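Can a Robot Do My Dishes Yet? An Afternoon with Eskil Halvorsen

Wednesday, August 21, 2019

I'd been bugging Eskil Halvorsen for an interview since spring, mostly by email, and mostly with the same question. I hate doing the dishes. I've hated it since I was tall enough to reach the faucet. So when he finally wrote back and said "come over, bring coffee," I was in the car before I'd thought of anything smarter to ask!

Eskil has spent most of his working life on machines that pick things up. He started at Haugland, a packing equipment company, where he stayed 4 years, and then moved to Tovel, a small outfit that wants to get robot arms into regular homes. He talks fast, draws on whatever paper is closest, and he got through most of my coffee as well as his own.

I started with the shop floor, figuring that was the easy part. Surely the factories have this licked?

"Some of it," he said. "If the box comes down the line facing the same way every time, sure, a machine will beat you at it all day long. But go look at the end of the line, where somebody's taking mixed stuff out of a bin and checking it for dents. That's still people. At Haugland we had one customer with 408 different items in the catalog, and I think we could grab maybe the boring half."

And the boring half of my kitchen?

"Your kitchen doesn't have a boring half," he said, and laughed for a while. "Everything's shiny, everything's a different height, and you moved the sponge since yesterday."

Shiny came up a lot. I'd always figured the hard part was the hand, and he says the hand is plenty hard, but a lot of his grumbling was about surfaces. Glossy cabinet fronts, steel, polished tile. A depth camera looks at a reflective door and can get its distance wrong, or lose it altogether, and then the arm has to go in slow and find the thing by touch. "You do that too," he told me. "When you get up for a glass of water at night you don't look for the cupboard, you sort of pat your way there."

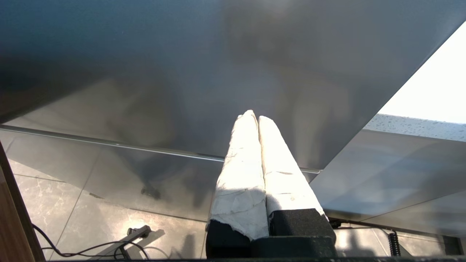 So what's the hardest chore for a machine at home?

Laundry, according to Eskil, and folding in particular. A shirt never lands in the same shape twice, and the arm has to work out which bit is the sleeve before it can do anything useful.

I was a little disappointed it wasn't dishes, to tell you the truth. He thinks dishes are the next worst, though, so I felt somewhat better. I asked him to go through it the way a robot would have to, and he grabbed the back of an envelope and started drawing arrows.

"Okay, so a plate. Is it dirty? You glance at it and you know. A camera sees a brown spot, and maybe that's gravy and maybe that's the pattern on the plate. Then you've got to pick it up by the rim with one edge against the counter, and it's slippery. Then you've got water, which moves, and you can see through it, and it bends the light. Then soap. I haven't even got to the forks."

Forks, I learned, are awful. They're thin, they lie flat and they hide under things. His group at Tovel has a test they call Prunis (he wouldn't tell me where the name came from, only that it was a long night) in which an arm clears a sink of whatever people left in there after lunch. Their best run this summer took 47 minutes. I could do it in five, complaining the whole time.

"But it was on its own," he said, a bit wounded. "Forty-seven minutes with all of us keeping our hands in our pockets. Last October it couldn't get a bowl out without help."

That got me wondering about the sink itself, and whether it's just a bad place to ask a robot to work. He perked right up at this. A deep sink is a box, he explained, and the arm has to come in over the top, get down past the faucet, and not knock its elbow on whatever's standing next to the counter – a fridge, a tall cupboard, a wall. People fold themselves into that space without a thought. Most arms don't bend the way we do.

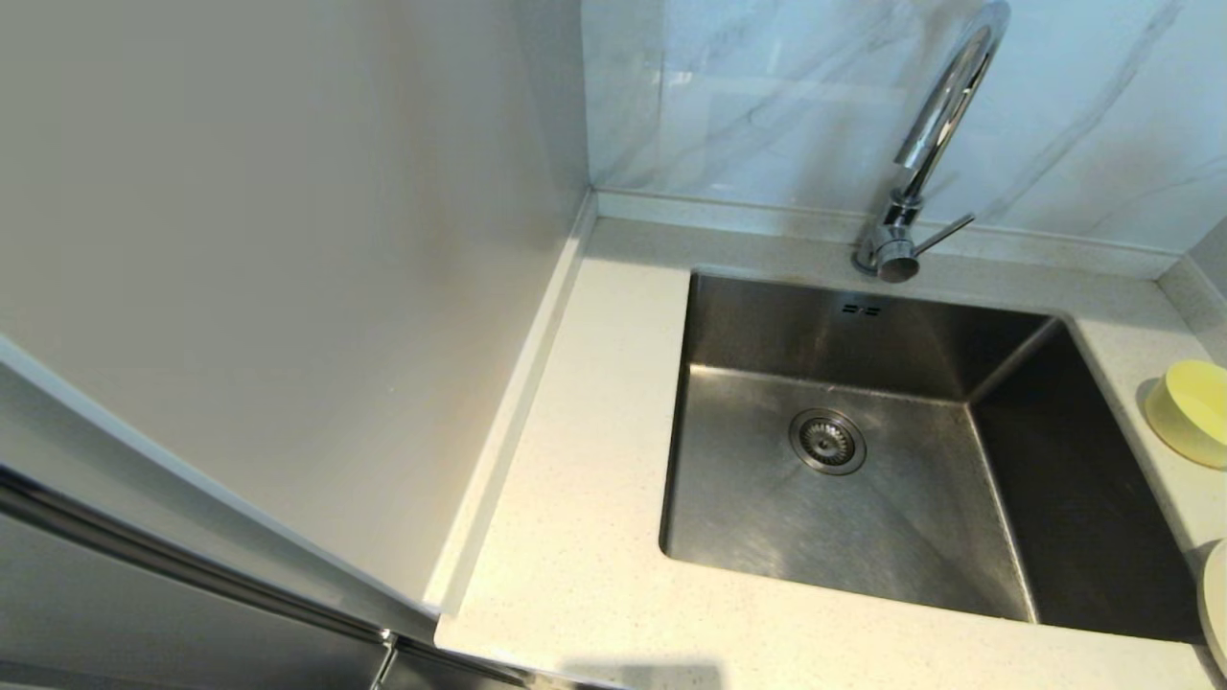

A steel sink, a gooseneck faucet and a tall gray panel on the left.

Would he change the kitchen to suit the robot, then? I expected a yes. Engineers I've talked to before always seem to want to redo the house.

"My wife would throw me out," he said. "And no, I don't think you should have to. We did that on the factory floor, we put up fences and painted lines and it worked great. If I come to your place and say the faucet has to go, you'll say the robot has to go."

He does think wiping will come early. Counters, tabletops, maybe the outside of the fridge. A flat surface is forgiving, and if the machine misses a patch it can go over it again. Loading a dishwasher he puts further off, and he wouldn't give me a year no matter how I phrased it (I tried three ways). There's a competitor over in Rirnau promising a home arm very soon, and when I brought it up he only said he'd like to see it pick up a wet spoon.

Before I left I asked who does the dishes at his house.

"Me," he said. "We've got 2 kids and a dishwasher, and I still rinse everything first. My wife says I don't trust the machine."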